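Two-armed cell at Oswood back up after finger pad swap

By Mio Fujimoto
2019-04-04

The two-armed tabletop cell at the Oswood shop is running again after four days down, most of it spent waiting on parts. Finger pads, mainly. Also a wrist cable on the left arm and a full recheck of both wrist cameras.

Trouble started when the right gripper began letting go of things early. Logs showed the fingers closing to the same position every time, so the motor was ruled out pretty quick. The pads had worn down at the tips. Hanneke Goossens, who looks after the cell, pulled them and found the left finger's pad worse than the right.

New pads came from Gallance, the same outfit that supplied the last set in August. Those were supposed to be good for a year of light work. The cell has been doing more than that, Goossens said, with the night runs added over the winter.

Swap itself is short. Power off, arm in the park position, two screws per pad, old adhesive scraped off, new pad on, then 30 minutes under a clamp. After that the zero has to be set over again or the gripper thinks it's holding something when it is'nt.
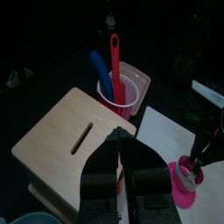 Wrist camera view on the slotted wooden box, with a gripper at the pink cup on the right.

The cameras took longer than the pads. Each one sits on its own bracket at the wrist, and any work on the fingers can nudge it. The check is done with the fingers in view, at the bottom of the picture, against a stored image. If the tips don't line up with the stored ones the bracket gets loosened and moved a hair, then checked again. Goossens did one arm three times before she was happy with it.

"It's a tiny bit off and then everything is a tiny bit off," she said. "You don't want to find that out at 400 cycles."

The left wrist cable was a different story. Jacket had split where it bends hardest, no bare wire yet. Replaced with one from the spares drawer, slightly longer, so the loop had to be tied back farther up to keep it out of the way when the arm folds in.

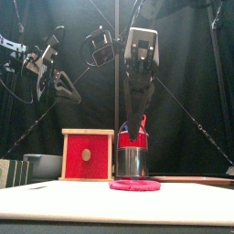
Reach tests come next in the Nyarko checklist, the one the shop has used since the cell was put in. One arm works while the other holds clear, then they trade. Narrow openings are the hard part, and a gripper going down into a metal can, like the one standing on the round pink mat, has very little room to be wrong about where its fingertips are. The test gets logged by arm, and a failed reach means going back to the zero, not just trying again. Speed stays at the low setting untill both arms have passed.

Cycle counter on the right arm read 1447 when the old pads came off. That number is now written on tape inside the cabinet door along with the date, something that wasn't done last time. Pads will be looked at every 400 cycles from here on, tips first.

One item still open. The Clonik software that runs the cell throws a camera timeout on startup, clears on the second try. It did this before the repair too. Goossens has sent the logs over and is waiting to hear back. Night runs stay off for now, day shift only.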